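Demisholm Fellowship
Progress report to the Khaemba Fund, second half of the grant year
Prepared by Effie MacLeish

1. What the grant pays for

The fund is supporting our Bible reading and home group program in Demisholm and Pusstead. The money covers printed study guides, large-print Bibles, training for group leaders, and a part-time coordinator. Tumaini Shirima has held the coordinator post since February.

2. Home groups

At the time of the last report we had groups meeting in Demisholm only. Pusstead now has four. Three of them meet in the evening and one meets at 10 a.m. for people who don't like to drive after dark. Attendance across both towns was 262 in the spring count and 255 in the fall count. The drop is small, and most of it comes from one Demisholm group that closed when its host family moved away. Its members were offered places elsewhere. Five accepted and the others have not decided.

We are reading Luke this year and will start Acts after Easter. Leaders asked for a slower pace through the parables, so chapters 15 and 16 were given three weeks each. This puts us two weeks behind the plan in the application – we don't intend to make up the time.

3. Printed materials

We ordered 500 copies of the Luke study guide. Almost all have been handed out. The second printing will correct the wrong verse reference on page 14 and leave more room for notes. Large-print Bibles went first to the Serura House residents, who have their own reading hour after lunch.

The cost of printing rose during the summer. We moved 2,000 dollars from the travel line to the printing line in August, with the fund's written approval. No other changes were made to the budget.

4. Leader training

Two training days were held. The first dealt with preparing a passage and asking open questions. The second was on prayer in small groups, and on what to do when a member brings up something that should go to a pastor. Gladys Villca led both. The afternoon of the second day ran long and the session on Old Testament quotations in Luke was dropped. It will be taught in the new year.
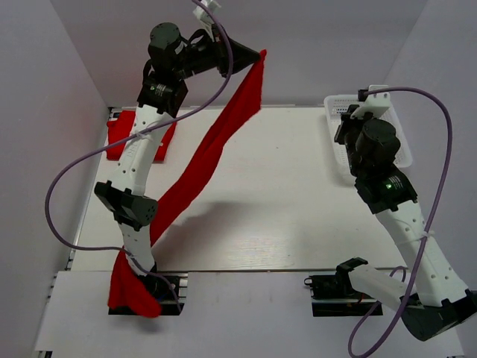
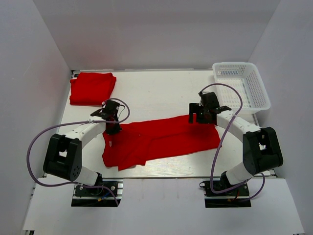
Tomomi Wada wrote after the second day that she had led her group for years without ever leaving a silence after a question, and that she tried it the next week with the story of the lost coin. Two people spoke who had not spoken before. She would like the dropped session to be given a full morning.

5. Difficulties

Pusstead has no trained substitute leaders. When a leader is sick, the group does not meet, and this happened six times. Tumaini Kaijage has agreed to train as a substitute, and we are looking for one more person.

Child care remains a problem for the evening groups. We had hoped to share it with another church but could not agree on times.

6. Next six months

Second printing of the Luke guide, with corrections.
First draft of the Acts guide to leaders for comment.
One training day in Pusstead.
A reading hour at Serura House twice a week instead of once.

The financial statement and receipts are being sent separately.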